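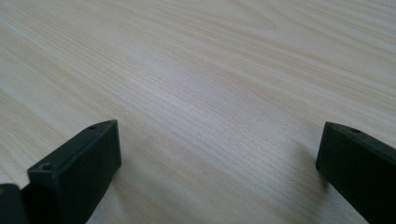
Gudis Laundry is a small collection of recordings about putting clothes away at a table. It was prepared in March for the Gavenex project. The table has a pale wood top with fine grain, so dark fabrics are easy to separate from it.

Contents
There are 200 recordings, of which 175 are for training. Knitted items are the most difficult group, as they keep no fixed shape.

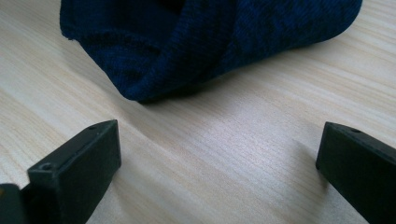

Photo: Gavenex project

Labels name the kind of item only when it is clear. A crumpled navy knit is labeled "knit, dark" if we are not sure that it is a sock.
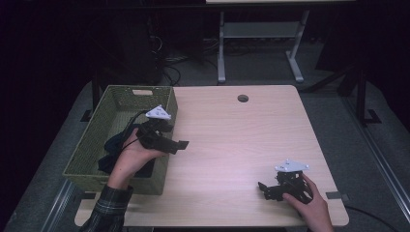
Table with the woven basket, navy item inside.

The label "in basket" means that the item is inside the rim. It does not say that the item is folded. 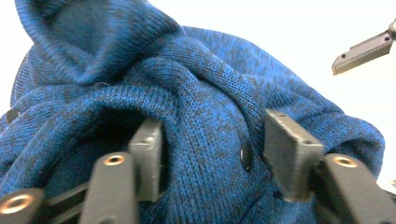

Blue knit hoodie, bunched and folded

The blue hoodie has its own label, "hooded". Cords and snap buttons belong to the garment and are not labeled separately.

Known problems
In 2 recordings the item label is missing. Please report other errors to the Dima list.

Last change: 2023-08-03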